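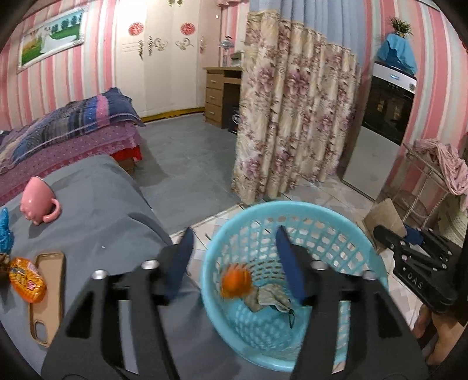
Filed under: Home Notes / Tidying

Basket first, decisions later

Quick one this time, I'm writing between loads of laundry and the second load has four minutes left on it.

The small-stuff problem. You know the one. Clothes have a drawer, books have a shelf, and then there's everything else, the mugs and pouches and phone cases and half a snack, and all of it ends up on the bed. The bed is the biggest flat thing in the room so of course it does. Then bedtime comes and it all moves to the floor or the windowsill and the next morning it moves back again. We did this for years in the Badholm apartment.

What finally broke the cycle for us was a basket on the floor. Plastic, round, turquoise, lots of little holes in the sides. Ugly-ish, I've come to like it. It sits right by the bed and when a bed needs clearing, things go down into it. No sorting at that point. That was my mistake every other time, I would pick up one thing, walk it to its home, see something else that needed doing there and never come back. Bed still covered at 10.

So, two passes.

Pass one is bed to basket. Anything small, anything that isn't bedding. Soft things can be dropped in, pouches, fuzzy toys, whatever. Cords should go in with the thing they belong to, and tuck the end in, a loose cord on a pouch will find its way through one of those holes and then you pick up the pouch and get the whole basket with it. Mugs do not go in the basket. A mug on a bed goes straight to the kitchen, it is the one exception and I'm strict about it. Had a coffee dreg incident in June, on a light gray sheet, I won't go into it.

Food packets, check before you toss them. If there's anything left inside, fold the top down and clip it. If not, trash. Do not put a open packet in a basket with holes in it. Crumbs come out the bottom and you're vacuuming, and vacuuming was not on the list.

Pass two is basket to homes, and it can wait. After dinner, next morning, whenever. Carry the basket with you and go around the place in one loop, bedroom, hall, kitchen, back. Ours takes less time than the kettle. The rule is that it gets emptied before it gets used again, otherwise you've just bought a round junk drawer. We've slipped on this. There was a stretch when the same phone case rode around in the bottom for weeks, for a phone that had already been traded in. It's gone now.

Two beds in one room

Several of you wrote in after the last issue about shared bedrooms, and the reader from Lillmont with the twins asked whether each bed should get its own basket. We tried it both ways. One basket was better. With two, ours became storage, each side had "my basket" and it never got emptied because technically it was tidy. One basket in the middle belongs to the room and it's kind of in everybody's way, and that does get it emptied.

What did help was letting the beds be different. One of ours stays plain, smooth gray sheet, nothing fancy, so it's the one that gets used as the table. Folding happens there, packing too. The other one has the nice covers, the patchwork and the dotted spread with the lace trim, and that one is off limits for stuff. You'd think that would start arguments. It sort of did, the first week. But a bed with a quilt folded over the pillow looks finished and people seem to leave it alone, where a bare sheet just says put it here.

If you have a trim or lace edge that hangs down the side, keep the basket away from that bed by the way. Rims catch. Ask me how I know.

On buying one

Please don't go out and spend money on this. Any basket you own is fine — the one under the bathroom sink with old shampoo in it is fine. If you do need one, things I'd look for: a thick rim, so it doesn't dig into your fingers when it's full. Wide rather than tall, tall ones hide things at the bottom. Holes in the sides are good, you can rinse it in the shower and stand it up to dry. Bright color, so you trip over it less at night. Shevchuk on the main road had plain round ones stacked by the door when I went past, I didn't check the price. The Kilport flea market usually has a pile too, take a sponge.

Small things with no home

Last bit. After a couple of weeks of this you'll notice the same items coming round in the basket every time. Those are the ones that dont have a home. Ours were hair things, a glittery something nobody would claim, and every drawstring pouch in the house. We put a hook on the back of the bedroom door and all the pouches hang there now, problem mostly over. The hair things are still on tour.

Thanks to all of you who sent in closet questions, there's over 2,145 of us on this list now, which is a silly number for a newsletter that is mostly about baskets. I am reading the questions, slowly. Closets next time, and the drawer under the oven if there's room.

Machine just beeped. Go clear a bed.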